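Ostano Bench Notes – Gallery 4: Power and Cords

Gallery 4 covers the small electrical items kept on the worktables. Captions record layout and storage, with ratings left to the equipment list. Last revised 5 December 2020.

Power strip, white casing. Three light blue sockets side by side, with three push buttons in the same blue. The slots are a mixed pattern: three short vertical ones over an angled pair. Light gray cord, right-hand exit through a small collar.
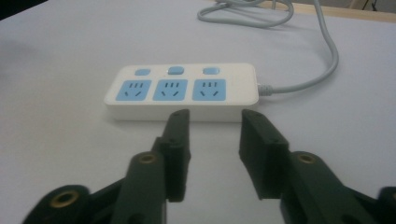

Dilani Liyanage writes that cords last longer when coiled wide and tied once, and that she stopped wrapping hers around the strip after the outer jacket split near the collar. She also asks for the tie length to be listed.

Ties are 30 cm hook-and-loop, one per cord. The coil goes on the wall hook with the plug end down – never under the strip. Strips are listed under shelf code 2234 and checked each April for cracked casings and buttons that stick.

Gallery 5 covers lamps and clamps. Corrections to Béla Virág at the Ostano front desk.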